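**Darska, 6. August 2022** – Das Softwarehaus Darnden hat eine neue Version seines Patch-Werkzeugs Ackroyd veröffentlicht. Ackroyd 2 prüft Arbeitsplatzrechner auf fehlende Sicherheitsupdates und spielt sie auf Wunsch selbst ein, auch bei Programmen, die nicht vom Hersteller des Betriebssystems stammen. Der Download steht ab sofort bereit.

In der Testphase lief die Software auf 2942 Rechnern in 13 Betrieben. Dabei kamen 154 Fehlerberichte zusammen, und wir freuen uns über jeden einzelnen!

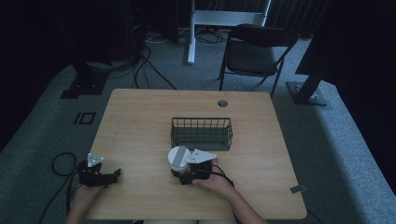 Ganz neu ist die Ablage für zurückgestellte Updates. Wer einen Patch erst nach dem Monatsabschluss installieren möchte, legt ihn dort hinein und bekommt eine Erinnerung. Im Team heißt die Funktion nur »der Korb«, und so ähnlich wie ein Drahtkorb auf einem Holztisch funktioniert sie auch: oben offen, von allen Seiten einsehbar. Jeder Administrator sieht, was noch liegt und wer es hineingelegt hat.

»Die Rückmeldungen waren großartig«, sagt Produktleiterin Britta Brandes. »Manche Tester haben uns nachts um zwei Protokolle geschickt – mit Lösungsvorschlag!«
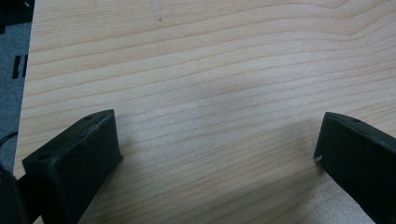
Viele dieser Vorschläge stecken nun in der fertigen Version. So lässt sich der Neustart nach einem Update auf die Mittagspause legen, und die Berichte können als Tabelle exportiert werden. Auch ältere Geräte mit wenig Arbeitsspeicher kommen mit dem Suchlauf gut zurecht.

Für die Erkennung sorgt das Modul Instead, das Colin Kettle mit seinem Team von Grund auf neu geschrieben hat. Es vergleicht die installierten Versionen mit einer signierten Liste und meldet Abweichungen direkt in der Übersicht.
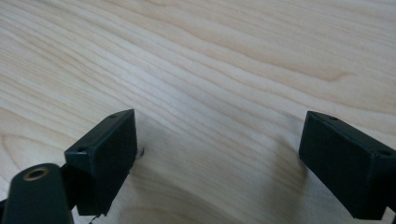 *Helles Holz mit geschwungener Maserung*

Bestandskunden erhalten Ackroyd 2 ohne Aufpreis über die eingebaute Aktualisierung. Vorhandene Regeln und Gerätegruppen werden übernommen. Eine deutschsprachige Anleitung liegt dem Paket bei, die englische Fassung folgt noch im August.

**Pressekontakt:** Darnden, Britta Brandes, Darska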